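How to Register a Motorcycle Club for the Getness Anniversary Ride

October 2025
By Léonie Joly

Clubs that wish to take part in the Getness Anniversary Ride must register as a group. Individual riders may still enter on their own, but they will not be placed in a club block at the start. The steps below apply to all clubs, including those that rode in earlier years.

Step 1. Appoint a ride captain

Each club names one ride captain and one deputy. The captain signs the club form, receives all notices from the ride office and answers for the conduct of the group on the road. Both must hold a full motorcycle license and must ride on the day.

Step 2. Prepare the rider list

List every rider and passenger by full name, with the plate number of each motorcycle. A club block may hold up to 50 motorcycles. Larger clubs should divide into two blocks and submit a separate form for each, with a different captain on each form. 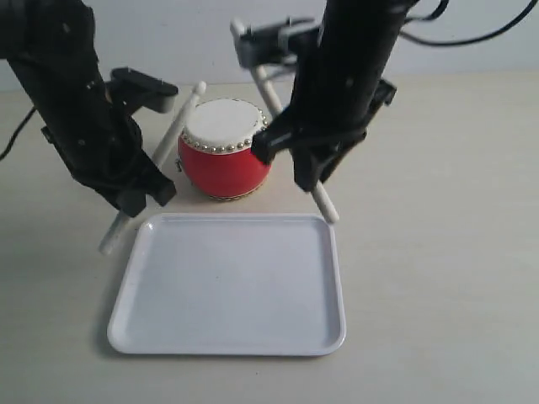 Trikes and sidecar outfits count as one motorcycle but are placed at the rear of the block. Mark them with the letter T or S beside the plate number. Trailers are not accepted on the route.

Step 3. Choose a starting point

There are two starting points. The Lukon lot opens first and has room for the larger blocks. The Silau fairground is closer to the highway and suits clubs arriving from the south. Enter a first and second choice. Places are assigned in the order that complete forms are received, and total entries are limited to 3000 motorcycles.

Step 4. Submit the form and fee

Send the signed form, the rider list and proof of insurance for each motorcycle to the ride office in one envelope or one email. The fee is $28 per motorcycle, with no added charge for a passenger. Clubs that filed a notice of interest in September should write their notice number at the top of the form. 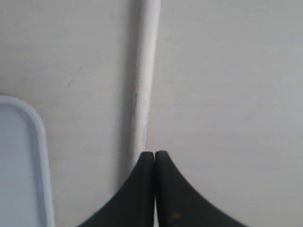
Incomplete forms are returned to the captain and lose their place in the order of receipt. Changes to the rider list are accepted until the packets are printed.

Step 5. Collect the club packet

Packets are held at the Sotiropoulos Building, Room 291. The captain or deputy must show a photo ID and sign for the packet. It contains the plate stickers, the route sheet and one parking pass per motorcycle. Stickers go on the left side of the windshield or, where there is none, on the left fork leg.

Lost stickers can be replaced at the starting point on presentation of the route sheet and the motorcycle's registration.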